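Notebook, finishing bench. September, entry 32

Hardwax oil cure on softwood, continued from the last entry. Same batch of Grønli oil as before, can opened in the spring and kept sealed with the lid taped. Priit wanted the second coat interval settled before we order more, so this is mostly about that.

Panels: pine, planed, sanded to 180, wiped with a barely damp rag and left overnight. Moisture meter read normal across the set except panel 5, which came off the end of the board and was high. Kept it in anyway, marked with a pencil cross on the back.

First coat 07:40, white pad, thin. Excess off after twenty minutes. Surface was tack free by early afternoon on all but panel 5. Second coat on half the set at 16:00, the other half left to the next morning.

The same-day half looks fine but marks under a thumbnail. The overnight half does not. Gloss is the same on both as far as I can judge by eye; Torunn has the meter at Ikum and I did not want to wait for it. Water drop test, one hour under a glass: faint ring on the same-day half, none on the overnight half. Panel 5 ringed badly and the grain stood up. Expected that.

Coverage: 194 g used for the full set, first coat only. Second coat not weighed, my mistake — the scale was switched to ounces and I wrote down nonsense. Crossed out on the previous page. Do not use those numbers.

Rags went into the water bucket, lid on. Alvar, please stop putting the dry ones in the same bin.

On color: the oil warms the pine more than the Ivedix sample did. Eskil prefers the paler result. I would stay with the Grønli for anything that has to sit beside older pieces.

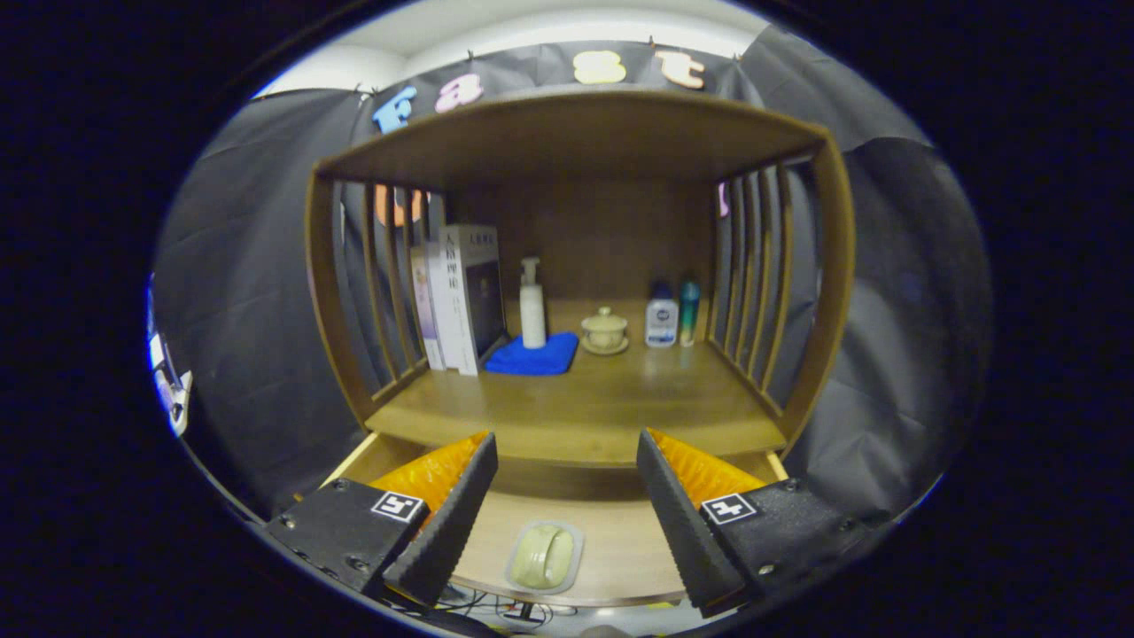 Ottar Skjelbred

Light honey brown is close to where the two-coat panels ended up, so I am using that as the word for it on the label cards. "Amber" is too dark and "natural" tells a customer nothing.

Slatted work needs a separate trial. A pad skips the inner edges between slats and a brush leaves too much in the corners. Will try a narrow foam applicator on two offcuts, oiling the slats before assembly on one and after on the other. Glue faces masked on the first.

Job 2855 stays on overnight intervals until this is done. Panel 5 to be recoated once the meter reads normal, and the thumbnail test repeated on the same-day half after a week. Ask Torunn for the gloss meter back.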